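第4章 グリッパーを比べる――同じ机、同じ皿、ちがう指

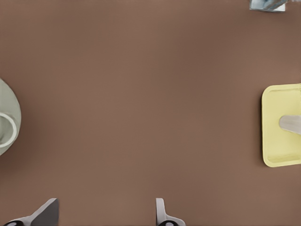
図4.1 シミュレーション環境における手先視点。開いた状態の二本の指と、左に緑色の丸い器、右に黄色のトレイ。

前の章では、アームの関節をどう動かすかという話にずいぶん長くお付き合いいただきました。式が続いてくたびれた方も多かったと思います。この章ではいよいよ手先に話を移します。アームがどれほど滑らかに動いても、最後に物に触れるのは指ですから、筆者などは、ロボットの性格は指先に出るものだとつい言いたくなってしまいます。

図4.1をもう一度ご覧ください。茶色の机の上で、二本の指のあいだが広く開いています。はじめてこういう視点に触れた学生さんは、たいてい「思ったより物が見えない」とおっしゃいます。緑色の器も黄色のトレイも一部しか視野に入っていませんし、トレイの上の灰色の細長いものは、先端こそ丸いとわかりますが、へらなのかナイフなのか、この一枚だけで言い切るのはなかなか難しいでしょう。右上のほうにわずかにのぞいているものになると、ガラスの容器かもしれない、という程度のことしか言えません。人間ならちょっと首を伸ばして確かめるところです。手先の視点だけに頼る制御器には、その「首を伸ばす」動作をこちらで設計してやる必要があります。この話は4.5節でカメラの配置とあわせてゆっくり扱います。

さて、本章で比べるのは三種類の平行グリッパーです。本書ではそれぞれWemero、Resance、Laltarと呼びます。Wemeroは指の面が広く、薄い縁をはさむのが得意ですが、狭いところに入れるには少々気を使います。Resanceは指が細く、トレイの中の食器のように周りに縁があるものに向いています。Laltarは指先に柔らかいパッドを貼ったもので、つかむ位置が多少ずれても物が逃げにくいかわりに、放すときに物がわずかに傾く癖があります。どれがいちばん優れているかという質問をよく受けるのですが、何をつかむのか、どこから近づくのかを決めないうちは、答えようがありません。

そこで、比べるための約束ごとを先に決めておきましょう。本章の実験では、制御器はすべてTanguyに統一します。指を替えるたびに制御器まで調整し直してしまうと、結果の差が指によるものか調整によるものか、後から見分けられなくなるからです。筆者も昔これをやってしまい、二週間ぶんの記録を泣く泣く捨てたことがあります。

課題は食卓の片づけから14種類を選びました。カップの縁をつまんで持ち上げる、皿を横へずらす、トレイから食器を一本だけ取り出す、といった、家庭では誰も難しいと思わない動作ばかりです。一つのグリッパーについて、予備試行を40回、続いて本試行を800回行います。予備試行の結果は成績に含めません。机の上の物の位置は試行ごとに乱数で変えますが、乱数の種は三つのグリッパーで共通にしてください。ここを忘れると、やさしい配置ばかりに当たった指が不当に立派に見えてしまいます。

成功の判定についても一言添えておきます。「つかめた」とはどういう状態でしょうか。指が閉じて物に触れた瞬間でしょうか、それとも机から離れた瞬間でしょうか。本章では、物を机から40ミリメートル持ち上げ、そのまま静止できた場合を成功とします。もう少し低い高さでもよさそうに思えますが、縁のあるトレイから食器を出す課題では、低いところで判定すると縁に引っかかったままの状態まで成功に数えてしまうことがあるのです。

シミュレーションで比べることへの不安も、もっともなものだと思います。摩擦の値ひとつで結果が変わりますし、柔らかいパッドの変形は計算の中でかなり簡略にしてあります。とくにLaltarの成績は、実機に移すと上下どちらにも動きえます。それでも、同じ配置を何度でも正確に再現できるというありがたさは、一度実機で皿を並べ直す作業をしてみると身にしみます。腰にもきます。実機での確かめ方は第6章に譲り、本章では仮想の机の上で、失敗の中身をていねいに読む練習をいたしましょう。

この章で学ぶこと

4.1 平行グリッパーの開き幅と指の形
4.2 近づく方向の選び方
4.3 試行の組み方と乱数の種
4.4 失敗の分類:届かない、滑る、押し出す、引っかかる
4.5 手先カメラと固定カメラ
4.6 結果の表し方

準備として、第2章で作った座標変換のプログラムを手元に置いておいてください。4.2節からさっそく使います。なくしてしまった方は、2.3節の手順どおりに書けば半日ほどで作り直せますので、あわてなくて大丈夫です。

では、指の開き幅の測り方から始めましょう。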